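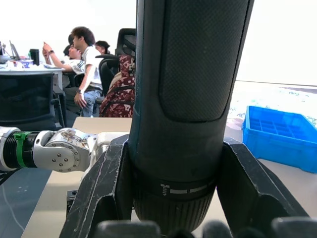

Newsletter > Issue 22 > Tools & Chores

Can it hand me the drill yet?

3 Aug 2020

My sister asked me over the phone last week when she can get a robot to fold the towels, and I gave her my usual answer (ten years, same as I said ten years ago), and then felt bad about it, since I'd spent two days that same week watching robot arms do things that would have made me fall off my chair when I started this newsletter. So let me try to give her a proper answer, and you can all read over her shoulder.

I'll start with the drill, since that's what I came home talking about. A cordless drill is a rotten thing for a robot to pick up. It's heavy at one end and awkward everywhere else, the rubber parts grip back at you, the smooth parts slide, and most of them are black or nearly black, which is a color that cameras don't love. Your hand doesn't care about any of this! You wrap five fingers around it and your wrist works out the balance while you're thinking about lunch. A gripper with two fingers gets two places to squeeze, and if those two places are an inch off, the heavy end swings around and you've got a drill pointing at the wrong wall.

The two-finger gripper I watched at Imulent could hold one upright, nose down, and keep it there. I know how that sounds. I stood there grinning like it had done a backflip. I-seul Maeng, who was running things that afternoon, let me be impressed for a minute and then told me the hold was the part they'd stopped worrying about. What she worries about is everything you do with a drill once you've got it. Take the clutch collar, the ring with the little numbers on it. To change it you need one hand on the body and another on the ring, and the ring has clicks in it, and you have to feel the clicks. Same story with swapping a bit, only worse, because the chuck has to open just enough and the bit has to go in straight, and then you snug it down without dropping anything.

That's a two-arm job, and two arms are where a lot of the interesting work is happening right now. It's also where a lot of the swearing is happening. With one arm you have to worry about hitting the table. With two you have to worry about hitting the table and the other arm, and if both of them are holding the same drill then any small disagreement about where it is turns into a pulling contest. I saw one of those. It ended politely, with both arms stopping dead, and then a long wait while somebody moved them back by hand.

I asked how many tries go into teaching something like "turn the collar one click." The number for the task I was watching was 249 so far, every one of them driven by a person, and I-seul thought they'd want nearly 2000 before she'd trust it with drills it hadn't met before. Think about that next time you hand a drill to a teenager and say "set it on two." (My nephew got it on the first go and then drilled into my workbench, so perhaps there's something to be said for the slow way.)

OK, the shop floor. If you run a small shop and you're wondering whether to call somebody, I think the answer depends on how boring your work is, and I mean that kindly. Zusitz has an arm loading parts into a machine and it does it all day long, the same part from the same tray in the same spot, and it's wonderful. They did 724 parts in the shift before I visited, with one stoppage for a tray that went in backwards. That kind of thing has been possible for years and it keeps getting easier to set up. Róisín Breathnach does the setting up over there and she told me she spends more time on the trays than on the robot now. Her advice for anybody starting out was to get the trays right and to buy more of them than you think you need.

But ask the same arm to clear a bench at the end of the day and you're in a different world. Put the drill back on the charger, bits in the bit case, screws in the right little compartments, offcuts in the bin, and please don't throw away the one offcut I was saving! Every one of those is a small decision and a different grip. Róisín laughed when I asked. Then she said she'd love it, and would I please let her know when somebody has one.

Oisín Moynihan at Trustex is more hopeful than she is. He thinks tidying will come before assembling, because tidying forgives you. If a screwdriver lands in the drawer a little crooked, so what? If a screw goes in a little crooked you've ruined the part. I hadn't thought about it that way and I've been chewing on it ever since. He's got an arm that sorts loose hardware into bins, and it's slow, slower than I am with coffee in one hand, and it gets confused by washers that are stuck together. He'd like to have it going overnight by September, with no one standing next to it, on the theory that slow doesn't matter much while everybody's asleep. I've promised to go back and look.

Now the house, and the towels. I'm afraid the house is harder. A shop at least tries to put things in the same place. My kitchen doesn't, and I live in it. Treasa Tully wrote in after the last issue to say that she'd settle for a machine that empties the dishwasher and nothing else, and I've had a dozen letters along the same lines since then, so clearly that's the one you all want. I'd put it behind bench tidying and ahead of laundry. Plates are stiff, they sit in slots, they come out one way. Glasses are see-through, which is miserable for a camera, and then there's the plastic tub that flipped over and filled with water, and I don't know what a robot makes of that. I barely know what I make of it.

Towels I'd put well after. Cloth changes shape every time you touch it. I've seen folding done on a clear table with one towel laid out nicely, and it was lovely to watch, and it took long enough that I ate a whole sandwich. Sinéad Moriarty, who some of you will remember from the Politis open house, has a test she uses on anyone showing her a household robot: she takes whatever they've brought for it to work on and swaps it for something of her own out of her bag. A sock, a hairbrush, once a half-eaten bag of pretzels. She says you learn more in that one minute than in the whole talk before it. I've started doing it too and I'm a lot less popular.

So here's what I told my sister when I called her back. If the chore is the same thing in the same place, yes, today, if you've got the money and the patience to set it up. Picking up an odd-shaped tool and holding it steady, yes, mostly, I've seen it with my own eyes. Using the tool, with two arms, including the clicky bits, they're working on it and it's closer than I'd have guessed last year. Anything that starts with "just go through the garage and," no, not yet, and please don't give anybody a deposit.

She said that was a lot of words for no towels, and then we talked about her tomatoes for half an hour.

A few odds and ends before I go. Several of you asked which drill I'd recommend for practicing grasps at home with a small arm. Get a light one, take the battery out while you're learning, and stick a strip of bright tape on the body so your camera has something to find. Whoever asked about soft fingertip pads, I've got three kinds on my bench and I'll write them up next time. And if your shop has a robot doing some dull little job that you're proud of, write and tell me, especially if it took you forever to get right. I want the stoppages as well as the good days.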